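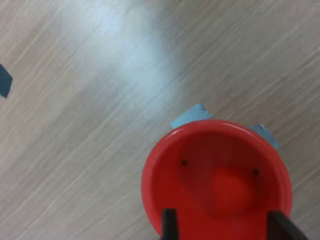 손으로 가르치기 vs 원격조종, 컵에 큐브 담기 하시는 분들 뭘로 모으세요?
게시판: 로봇팔/교시·데모수집

나사풀린곰
안녕하세요 눈팅만 하다가 처음 길게 써봅니다. 저는 요즘 책상에서 큐브 집어서 컵에 담는 걸 로봇팔한테 가르치고 있어요. 처음엔 직접교시로 했습니다. 팔 잡고 끌고 다니면서 궤적 따는 그거요. 근데 9개쯤 녹화하고 나니까 어깨가... 그래서 Miris 원격조종으로 넘어왔는데 이게 또 완전히 다른 세계더라고요 ㅋㅋ 손으로 끌 때는 그냥 되던 동작이 컨트롤러 잡으니까 세 배는 느려요. 특히 마지막에 높이 맞추는 게 너무 어렵습니다. 다들 어느 쪽으로 모으시는지 궁금해요!

반쪽기어
저는 무조건 직접교시파요. 손끝에 힘 걸리는 느낌이 오잖아요. 원격은 그게 없으니까 책상을 찍어누르고 있어도 모름. 예전에 그렇게 그리퍼 손가락 하나 해먹었습니다.

밤샘용접공
ㄴ 그건 힘 제한을 안 걸어둔 거 아닌가요;; 원격 탓은 아닌 것 같은데

반쪽기어
ㄴㄴ 걸어놨어요. 걸어놔도 기울어진 채로 닿으면 옆으로 힘이 먹는다니까요

토크미아
직접교시로 모으면 카메라에 내 팔이랑 손이 다 찍히지 않나요? 영상까지 입력으로 쓸 거면 그게 제일 문제 같은데. 학습할 땐 사람 손이 계속 나오고 실제로 돌릴 땐 손이 없고요. 저는 그거 때문에 원격으로 갈아탔어요. 궤적만 필요하면 손으로 하는 게 편하긴 하죠.

나사풀린곰
앗 토크미아님 말씀이 딱 제 고민이었어요. 카메라도 쓰거든요. 그럼 원격으로 가는 걸로 하고, 배치 얘기도 좀 여쭤볼게요.
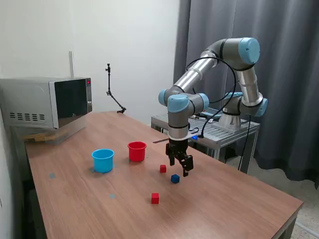 제가 제일 헤매는 건 큐브를 어디에 놓고 시작하느냐예요. 처음엔 멋모르고 전부 한 줄로 얌전하게 세워놓고 모았더니 조금만 비뚤게 놔도 헛손질을 하더라고요. 그래서 요즘은 일부러 대충 흩어놓는데, 빨간 컵 오른쪽 앞으로 빨간 거 파란 거 섞어서 놓으면 파란 큐브 바로 위까지 내려가는 건 쉬워도 컵 쪽에 붙은 작은 빨간 놈이 골치예요. 벌린 손가락이 컵 테두리에 걸릴까봐 매번 숨 참고 조종합니다 ㅋㅋㅋ 이런 애매한 위치도 데모에 많이 넣는 게 맞을까요, 아니면 쉬운 것부터 채우고 나중에 넣을까요? 그리고 색깔 순서도 정해놓고 하시는지... 저는 그냥 손 가는 대로 집었거든요.

밤샘용접공
색깔 순서는 무조건 정하세요. 손 가는 대로 하면 어떤 판은 파란 거 먼저, 어떤 판은 빨간 거 먼저가 되고 모델이 중간에서 어정쩡하게 멈춥니다. 제가 당해봤어요. 큐브랑 큐브 사이 허공에서 부들부들 떨고만 있음

반쪽기어
ㄴ 그건 모델 나름이죠. 요새 나오는 건 여러 갈래 섞여 있어도 하나 골라서 잘만 갑니다

밤샘용접공
ㄴㄴ 데이터가 많을 때 얘기고요. 혼자 저녁마다 모으는 사람한테 그건 좀

토크미아
저도 순서 고정에 한 표요. 아니면 "파란 큐브부터" 이런 식으로 지시문을 판마다 붙여두시든가요. 나중에 붙이려면 영상 다 돌려봐야 해서 지옥입니다. 제가 Khalaf 때 2775개를 그렇게 다시 봤어요... 주말이 통째로 날아갔습니다.

나사풀린곰
2775개요???? 상상만 해도 눈이 아프네요. 저는 한 세션에 최대 300개까지만 잡고 있는데 그것도 다 못 채워요. 어제는 8개 하고 폐기를 더 많이 했습니다 ㅠㅠ

초보주행중
끼어들어서 죄송한데 폐기 기준은 어떻게 잡으세요? 저는 큐브만 들어가면 다 성공으로 저장했는데 괜찮은 건가요

토크미아
저는 중간에 멈칫거린 게 길면 버려요. 큐브를 한 번 놓쳤다가 다시 집은 건 오히려 남기고요. 복구하는 걸 배워야 하니까요.

반쪽기어
멈칫한 것도 그냥 앞뒤 잘라서 쓰면 되는데 왜 버려요 아깝게

토크미아
ㄴ 자르면 속도가 튀어요. 해보시면 압니다 :)
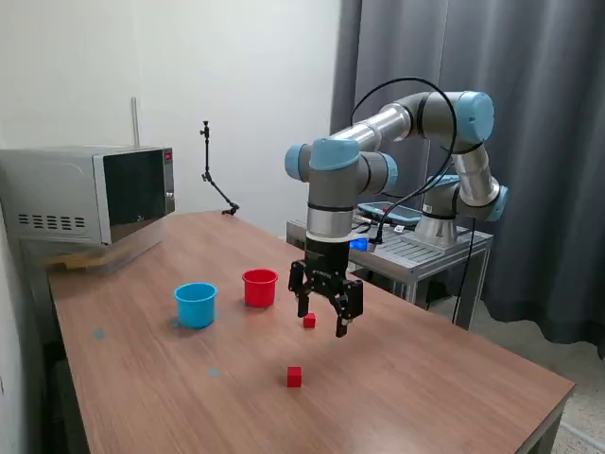 자세 문제도 하나 더 여쭤볼게요, 이게 사실 본론일지도 몰라요. 원격으로 하다 보면 손목은 제가 원하는 데로 가는데 팔꿈치가 어디 가 있는지는 신경을 못 쓰잖아요. 그러다 관절 한계 근처에서 턱 멈추면 그 판은 끝이고요. 지금처럼 팔을 높은 아치 모양으로 접어서 손목을 똑바로 아래로 내리면 그리퍼 바로 왼쪽에 있는 빨간 큐브는 편한데, 책상 앞쪽 모서리 가까이에 있는 다른 빨간 큐브까지 가려면 자세가 확 달라질 것 같아서 겁이 나요. 케이블도 크게 한 바퀴 늘어져 있어서 손목을 많이 돌리기가 찝찝하고요. 펜던트는 뒤쪽 스탠드 위에 그냥 올려두는데, 조종할 때는 손 닿는 데로 옮겨놓는 게 낫겠죠?

밤샘용접공
펜던트는 당연히 손 닿는 데요!! 비상정지가 멀면 의미가 없어요. 원격조종은 특히 한 손 비는 쪽에 두세요. 전 Dukex 암밴드 스위치로 바꿨는데 그건 취향이고요.

초보주행중
오 저도 뒤에 두고 썼는데 당장 옮기겠습니다

반쪽기어
앞쪽 큐브는 이렇게 해보세요. 팔을 손으로 끌어서 제일 먼 큐브까지 가보고, 그때 관절값을 적어둡니다. 그다음에 원격으로 똑같이 가보는 거예요. 한계에서 얼마나 떨어져 있는지 숫자로 보이면 덜 무서워요. 봐요 결국 직접교시가 필요하다니까 ㅋㅋ

토크미아
ㄴ 이건 인정합니다. 자세 잡을 때는 손이 최고죠. 그래도 데모는 원격이에요.

나사풀린곰
와 그건 생각도 못했어요. 데모를 직접교시로 할 생각만 했지 사전답사용으로 쓸 생각은 안 해봤네요. 해보고 올게요!

나사풀린곰
다녀왔습니다. 반쪽기어님 방법대로 손으로 끌고 다니면서 관절값 먼저 적었어요. 앞쪽 모서리도 생각보다 여유가 있더라고요. 괜히 쫄았네요. 대신 손목 회전은 한쪽으로만 돌리는 걸로 저 혼자 규칙을 정했고, 시작 자세도 하나로 딱 고정했습니다. 큐브 올려놓기 전에 항상 그 자세로 보내놓고 나서

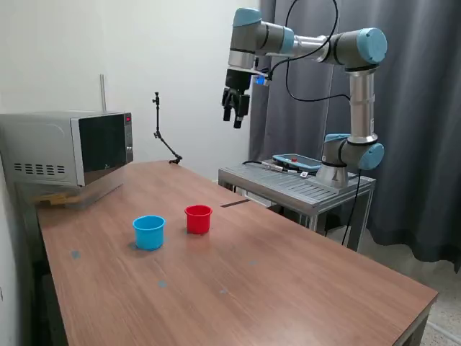 녹화 버튼을 누르는 걸로요. 전에는 직전 판이 끝난 자리에서 바로 이어서 시작했더니 출발점이 제각각이었거든요. 색깔은 파란 거 먼저, 그다음 빨간 거로 통일했고 지시문도 판마다 붙이고 있어요. 토크미아님처럼 다시 돌려보는 일은 없게 하려고요 ㅋㅋ

토크미아
시작 자세 고정 좋은데 너무 칼같이 고정하진 마세요. 조금씩 흔들어주는 게 나중에 덜 예민해요.

밤샘용접공
ㄴ 저는 반대요. 처음엔 칼같이 고정해서 일단 되는 걸 보고 그다음에 흔드는 게 맞다고 봅니다. 처음부터 다 흔들면 안 될 때 뭐 때문인지를 몰라요

반쪽기어
이건 용접공님 말이 맞는 듯. 웬일로

나사풀린곰
그럼 고정으로 먼저 한 세트 모으고 흔든 걸로 한 세트 더 모아볼게요. 금요일 저녁에 학습 걸어두고 결과 나오면 이 글에 댓글로 달겠습니다. 혹시 Prulent 뷰어로 궤적 겹쳐보시는 분 계시면 설정 파일 좀 공유 부탁드려요. 저는 자꾸 손목 축이 뒤집혀서 나와요.

초보주행중
저도 그거 뒤집혀서 나와요. 설정에서 좌표계 기준을 베이스로 바꾸면 된다는데 그 메뉴를 아직 못 찾았습니다

토크미아
제 설정 파일 쪽지로 보내드릴게요 두 분 다요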